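# Picking up awkward objects in simulation

Project report, Robotics module, second year
Marcelino Gallardo and Bernd Rieger

## What we set out to do

The task we were given was to get a simulated arm to pick up household objects from a kitchen worktop and put them down somewhere else without knocking over whatever was standing nearby. The objects came with the scene pack, and we were told to choose our own from the list. We chose a flat metal tin because it looked easy. Most of this report is about why it wasn't.

All the work was done in Esatis, the simulator the department uses for this module. We had no access to a real arm. Marcelino wrote the motion code and Bernd wrote the logging and the grasp scoring, although by April we were both working on everything.

## The arm and the room

We used the standard arm model and didn't change its geometry. The first weeks went on learning how it moves. We had assumed that if you gave the arm a target for the gripper, the rest of it would sort itself out. In practice there are several ways for the joints to reach the same point, and the solver picks whichever is closest to the last pose. If the last pose was a bad one, the next one is usually bad as well, and the elbow ends up near a wall or pointing somewhere you don't want it.

We added a side view so that we could watch the upper part of the arm while it moved. Up to then we had only been looking at the gripper, and we had missed several collisions higher up. 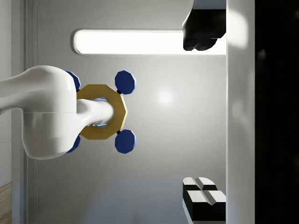
After that we wrote a list of rest poses and made the arm return to the nearest one before each attempt. It costs time on every run, but the starting conditions are then close to the same and the results can be compared. Before we did this, our success rate went up and down from day to day for no reason we could find.

The room itself gave us less trouble. The only change we made was to thicken the collision shapes of the walls slightly, so that a near miss would be logged as a contact. Bernd thought this was too strict. We kept it, and he still thinks so.

## Choosing where to grip

Our first grasp planner was very simple. It took the outline of the object from above, found the narrowest width that would fit between the fingers, and closed on it. On upright boxes this worked from the first day.

The tin was different because it is wide and has rounded corners. The planner liked the corners. A line drawn across a corner is short, so it scored well, but when the fingers closed there the tin turned and slid out. We must have watched this a great many times before we looked at the scores properly.

The fix was to score the angle between each finger and the surface it would touch, and to throw out any grasp where the two sides were not close to parallel. Marcelino's first version of this also threw out every grasp on a bowl, so for a week we could pick up tins and nothing round. The version in our final code uses a softer penalty for the angle, plus a penalty for distance from the centre of the object.

We also had a problem with friction. The tin's default friction value made it very slippery. We asked whether we were allowed to alter it and were told to leave it alone and report what we got. All the results below use the default.

## Runs

A run is one attempt: go to the rest pose, move above the object, come down, close, lift, hold for a moment, release. We ran the old planner and the new one on the same set of 2,000 starting positions. In total, with the tests and the runs we had to throw away, we did over 3,000.

The new planner held the tin through the whole lift in 70 per cent of the runs. The old planner was a good deal worse, but we are not giving a figure for it, as part of its log was overwritten when Bernd changed the file names. We should have kept a copy on the shared drive and did not.

The failures of the new planner fall into a few groups:

- The tin was too close to another object and a finger had no room to come down. The planner looks at the target only and doesn't check its neighbours.
- One finger touched before the other and pushed the tin sideways before the grip closed. This was more common when the arm came in at a slant.
- The grip closed properly but the tin slipped during the lift. We think the lift was too fast, and slowing it did help in the few runs where we tried it.

The first group is the largest. We started on a clearance check in the last fortnight but it isn't finished, and it is switched off in the code we handed in.

## The gripper view

For most of the year we judged grasps by the contact log. The log says whether a finger is touching something and how hard. It doesn't say where on the object the contact is, and with the tin that is the part you need to know.

The view looking down at the gripper was more use than we expected. With the finger at the side and the lid filling most of the picture, you can tell at once whether you are near the middle of the tin or out towards a corner. We should have turned it on at the start of the project. Rendering it slows each run down, so we left it off for the long batches and used it for checking single grasps by hand.
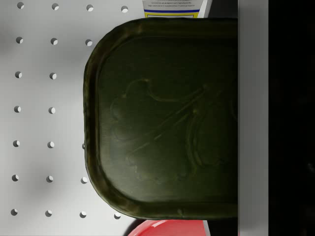 **Grustcombe, Tue 20 May**

Notes added after the demonstration. We showed the project in the Ibarra room along with the other groups. We ran four attempts on the tin, with the starting positions picked by the people watching. The last one failed because the tin had been placed right up against its neighbour — the clearance problem again.

The group using Prosby for their planning asked how we had dealt with the joint poses, and we have sent them our list of rest poses. They said their own arm kept folding back on itself between attempts, much as ours did before April.

Two corrections to the code we submitted. The lift speed in the settings file is the fast one and should be the slow one. The comment at the top of the scoring file still describes the old planner and can be ignored. Bernd will upload a fixed copy to the module folder, with the logs for the new planner only.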